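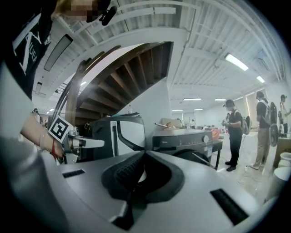
Schwarze Bandshirts und das Grauwerden, ich werde noch verrückt damit. Ich hab jetzt wirklich alles durch, was man so liest: auf links drehen, kalt waschen, Schwarzwaschmittel, ein Schuss Essig, und trotzdem sehen die Dinger nach einem Jahr aus wie Putzlappen. Bei den einfarbigen ist es mir egal, die färbe ich notfalls nach. Aber so ein schwarzes T-Shirt mit großem weißem Schriftzug wie auf dem Foto kann man eben nicht nachfärben, ohne sich zu fragen, was aus dem Weiß wird (oder doch? das wäre gleich meine zweite Frage). Besonders weh tut mir das Durkton-Shirt vom Goltedstead, das war im September noch tiefschwarz und jetzt ist es Anthrazit mit gutem Willen. Der Druck hat außerdem feine Risse bekommen, genau über der Brust. Gewaschen wird bei mir mit 30 Grad, Flüssigwaschmittel von Gralex, Schleudern volle Pulle. Was mach ich falsch?

fransenkante
Themenstarter, 16. März 2024

Re: Schwarze Shirts werden grau
von kellerwaesche

Volle Pulle schleudern ist schon mal der erste Fehler :-) Ich stelle bei bedruckten Sachen auf 800 runter und seitdem reißt mir kaum noch was. Der Druck liegt ja als Schicht auf dem Stoff, und wenn das Shirt zerknüllt an der Trommel klebt, knickt die Schicht eben. Dann hängt man es so auf, wie es rauskommt, und hat die Knicke für immer drin.

Und mach die Maschine nicht so voll. Ein bedrucktes Shirt zwischen vier Jeans, das ist Schleifpapier.

Re: Schwarze Shirts werden grau
von Omas_Bleiche

Kalt waschen ist meiner Meinung nach überschätzt. Ich wasche meine schwarzen Sachen seit Jahren bei 60 und da wird gar nichts grau. Grau wird es von Waschmittelresten und Kalk, die sich in die Fasern setzen, und die kriegst du bei 30 Grad nie wieder raus. Das Shirt ist dann gar nicht ausgeblichen, da liegt bloß ein Schleier drauf. Kannst du leicht testen: Shirt in eine Schüssel mit warmem Wasser, ohne alles, und eine Stunde liegen lassen. Wenn das Wasser milchig wird, hast du deine Antwort.

Re: Schwarze Shirts werden grau
von kellerwaesche

@Omas_Bleiche: Mit dem Schleier bin ich bei dir, aber 60 Grad bei einem Siebdruck??? Guck doch bitte mal ins Etikett, da steht bei fast allen Bandshirts, die ich habe, 30 drin. Einfarbig von mir aus. Aber du kannst doch keinem, der eh schon Risse im Druck hat, raten, das Ding zu kochen.

Re: Schwarze Shirts werden grau
von Omas_Bleiche

Kochen fängt bei 95 an. Und ich habe geschrieben, was ich mache, nicht was auf dem Etikett steht. Meine Drucke halten. Vielleicht kaufe ich auch einfach bessere Shirts.

Re: Schwarze Shirts werden grau
von Jhonatan Urrego

So, jetzt mal von einem, der die Dinger selber bedruckt (kleine Werkstatt, Siebdruck, hauptsächlich für Bands aus der Gegend). Ihr redet ein bisschen aneinander vorbei, weil Druck nicht gleich Druck ist. Bei Wasserfarbe zieht die Farbe in den Stoff ein, da fühlst du fast nichts mit dem Finger, und reißen kann da auch kaum was. Auf Schwarz deckt das allerdings schlecht, deshalb nimmt man für große weiße Flächen meistens Plastisol, das fühlt sich gummiartig an. Plastisol mag keine Hitze von außen. Bügeleisen direkt drauf und du kannst den Druck vom Eisen kratzen. Die Waschmaschine mit 40 Grad ist dagegen kein Drama, der Trockner schon eher.

Feine Risse nach so kurzer Zeit klingen für mich aber gar nicht nach einem Waschfehler. Das sieht man oft, wenn der Druck beim Fixieren zu wenig Hitze abbekommen hat. Zieh mal vorsichtig am Stoff links und rechts vom Druck: Wenn die Farbe sofort aufbricht, war sie nie richtig durchgehärtet. Dagegen kannst du waschen, wie du willst. Zum Dosieren kann ich auch noch was sagen, da sehe ich nämlich bei Freunden immer dasselbe.

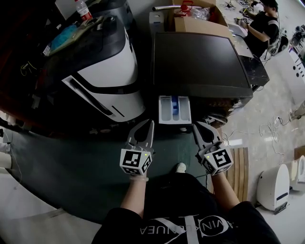

Die meisten kippen viel zu viel rein, gerade beim flüssigen Zeug. Dann steht der Rest in der Schublade, wird zäh und kommt bei der nächsten Wäsche mit, gern erst beim letzten Spülgang. Genau so entstehen diese hellen Schlieren auf Schwarz. Also Schublade öfter rausziehen, den Einsatz mit unter den Wasserhahn und mit einer alten Zahnbürste in die Ecken. Bei meiner Van Dusen geht das Fach mit einem Druck auf die Lasche ganz raus, bei anderen muss man ein bisschen ruckeln. Und Weichspüler lasst ihr bei Schwarz bitte komplett weg, der legt sich auf die Faser und auf den Druck.

Re: Schwarze Shirts werden grau
von fransenkante

Wow, danke euch! Also: Schüsseltest gemacht, und das Wasser war wirklich trüb. Bisschen eklig, muss ich sagen. Punkt für Omas_Bleiche. Den Zugtest habe ich auch gemacht und beim Durkton-Shirt bricht der Druck an den Rändern vom D sofort auf, bei einem älteren Shirt von einer anderen Band passiert nichts. Beide immer zusammen gewaschen. Also hat Jhonatan wohl auch recht :-(

Weichspüler hab ich übrigens immer benutzt, das hatte ich oben vergessen. Riecht halt so gut.

Re: Schwarze Shirts werden grau
von kellerwaesche

WEICHSPÜLER. Und das sagst du jetzt erst!

Re: Schwarze Shirts werden grau
von Hortensia Ayala

Ich klinke mich mal ein wegen der Färbefrage, die ist irgendwie untergegangen. Nachfärben mit Druck geht, wenn der Druck Plastisol ist, denn der nimmt die normale Textilfarbe für Baumwolle kaum an. Ich habe das schon mit mehreren Shirts von meinem Mann gemacht (er trägt die, bis man durchgucken kann). Das Weiß war danach einen Hauch cremiger, aber so, dass es außer mir keinem aufgefallen ist. Bei Wasserfarbendruck würde ich die Finger davon lassen, da ist das Weiß nachher grau.

Noch zwei Sachen: Die Nähte sind oft aus Polyester und bleiben, wie sie sind. War bei mir nie ein Problem, weil die eh schwarz waren. Und ich färbe im Eimer von Hand, in der Maschine ist mir das bei bedruckten Sachen zu ruppig. Immer schön rühren, sonst gibt es Flecken! Vorher den Schleier rauswaschen, sonst nimmt der Stoff die Farbe ungleichmäßig an.

Re: Schwarze Shirts werden grau
von lumpensammler46

Ganz andere Meinung: lasst die Shirts doch altern. Ein Bandshirt, das nach Jahren noch aussieht wie frisch vom Merchstand, finde ich eher traurig. Meine sind alle grau und rissig und die schönsten sind die, bei denen man den Namen nur noch erraten kann. Im Laden zahlen Leute extra dafür, dass es so aussieht.

Re: Schwarze Shirts werden grau
von kellerwaesche

Nach Jahren, ja. Aber doch nicht vom letzten September. Das ist dann keine Patina, das ist einfach kaputt.

Re: Schwarze Shirts werden grau
von Omas_Bleiche

Und grau von Weichspülerresten hat mit Patina auch nichts zu tun. Da sind kellerwaesche und ich ausnahmsweise mal einer Meinung, bitte im Kalender anstreichen.

Re: Schwarze Shirts werden grau
von fransenkante

@Hortensia: super, das probiere ich aus, aber erst an einem Shirt, an dem mein Herz nicht hängt. Welche Temperatur nimmst du im Eimer? Auf der Packung, die ich mir angeschaut habe, steht nur was für die Maschine.

@lumpensammler46: grundsätzlich ja, ich hab auch zwei uralte, die bleiben genau so. Beim Durkton will ich es einfach noch nicht, das war ein tolles Wochenende und das Shirt soll noch eine Weile was hermachen.

Re: Schwarze Shirts werden grau
von Hortensia Ayala

So heiß, wie es aus dem Hahn kommt, und das Salz nicht vergessen (steht bei meiner Farbe klein an der Seite, guck bei deiner mal). Dann eine gute Stunde, Handschuhe an, hinterher spülen, bis das Wasser klar bleibt. Und alten Eimer nehmen, der ist danach nämlich auch gefärbt!

Re: Schwarze Shirts werden grau
von Jhonatan Urrego

Schreib wegen der Risse ruhig mal den Merch von der Band an, mit Foto vom Zugtest. Ich würde so ein Shirt jederzeit umtauschen. Wenn die Charge zu kalt durch den Trockner gelaufen ist, hat sich bestimmt schon jemand anders gemeldet.

Re: Schwarze Shirts werden grau
von fransenkante

Mail ist raus. Ich melde mich, wenn was zurückkommt, und den Weichspüler bekommt meine Schwester.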